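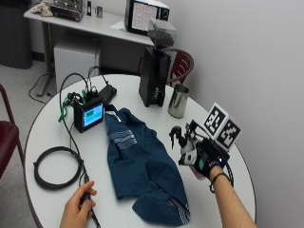 4. Washing and drying the Plornico table linen

4.1 Before the first wash

New cloths and napkins contain a finish from the weaving mill. Please remove it before you use them at the table, otherwise they will not take up water well.

1. Cut off the paper label and the thread that holds it. Do not pull the thread, it can open the hem.
2. Shake each piece outdoors or over a bathtub.
3. Soak the pieces in cold water overnight. Dark colors must be soaked separately from white and natural colors.
4. Pour away the water. Some color in the water is normal for the first two soakings.

Note: The set with order number 2166 was already washed at our workshop in Prirville. For this set you can go directly to 4.2.

4.2 Machine wash

1. Sort the linen by color. Close all zippers on other clothes in the same load, or better, wash the linen alone.
2. Fill the drum to half only. Linen needs room to move, and in a full drum it gets hard creases which are difficult to iron out.
3. Choose a gentle program with warm water. Use liquid detergent without bleach.
4. Set the spin to low.
5. Take the linen out as soon as the program ends.

CAUTION: Do not use fabric softener. It covers the fibers and after several washes the napkins will only push the water around on the plate.

4.3 Stains

Red wine, coffee, tea: rinse from the back side with cold water, then wash as in 4.2.

Candle wax: let it become hard, lift it with a spoon, put kitchen paper on both sides and press with a warm iron. Change the paper often.

Oil and butter: rub in a little dish soap and wait one hour before washing.

Turmeric: wash and dry in the sun. You may need to repeat this.

4.4 Drying

1. Pull the cloth at the corners until it has its shape again. This is easier with two persons.
2. Hang it over a line with the fold in the middle. For round cloths, see the drawing on page 8.
3. Take it down when it is still slightly damp.

Note: A tumble dryer is allowed for the Rajan napkins on low heat. It is not allowed for the Prulov tablecloths, which can become shorter by one hand width.

4.5 Ironing

Iron on the back side while the cloth is damp. Begin in the center and go to the hem. If it became too dry, spray it with water, roll it up and leave it for ten minutes.

4.6 Spare parts

Hem tape, white: 266
Hem tape, dark: 618

Please write the number on your order together with the length you need.

Revised May 2025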